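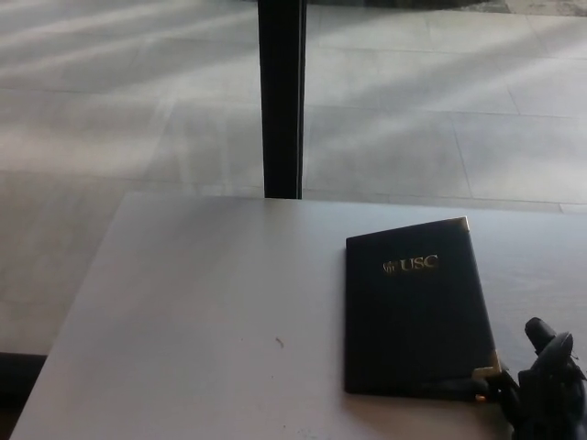 Gripper and folder at the test table. Photo: Femke Brouwer

Quick write-up of a call with Narayanan Rao, who looks after the handling rules at Poduval. We had 35 minutes and used all of them. Notes tidied a bit, not much.

First thing, why write rules for picking up a folder at all? "Since people were each doing it their own way," he says. Two operators, two shifts, and the logs from one were no use to the other. The Matum guide, which his team wrote in November, runs to 16 pages. He wanted 10.

Most of it is dull, he admits. Who may stand inside the marked area. Who holds the stop button (one person, named before the start, no swapping mid-run). Speed near the table edge: never over 300 millimetres a second on approach, slower for contact. "You get arguments over the number. Fine. Pick a number, write it down, then argue."

I asked about grip points. Long answer. The rule is that the operator says out loud where the fingers will go before they move, and a second person agrees. Corners are allowed, if the object sheet says so. Thin covers are the problem, he says, you squeeze one and the other slides.
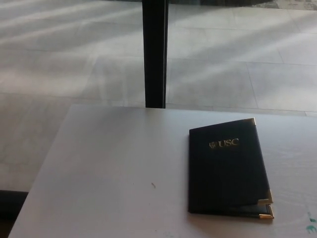 The object sheet is the part Rao gets lively about. One page per item, filled in before any run, and it has to cover condition as well as size. "Black folder, that's not a description," he says. For a padfolio like the one with USC on the front in gold, he wants the metal corners noted, which side the spine is on, and whether the covers lie flush. At the lower right they don't quite, theres a narrow gap between front and back. That goes on the sheet. So does a crease. Sunlight on the floor behind goes under "surroundings", a box most people leave blank.

And the table? Wipe it, every time. He's strict on this. Specks and smudges get written down if they stay.

Not everyone is keen. Edvin Engström, at Stilum, told me seperately that the sheets eat up the morning. Rao has heard it. "Edvin's right that it's slow. I'd cut the wording, I wouldn't cut the sheet."

Next version is with Aicha Fawzy for checking. Changes so far: clearer stop wording, a shorter sign-off, something on cables. No date for it yet. Comments to her please, before the Flarnau meeting.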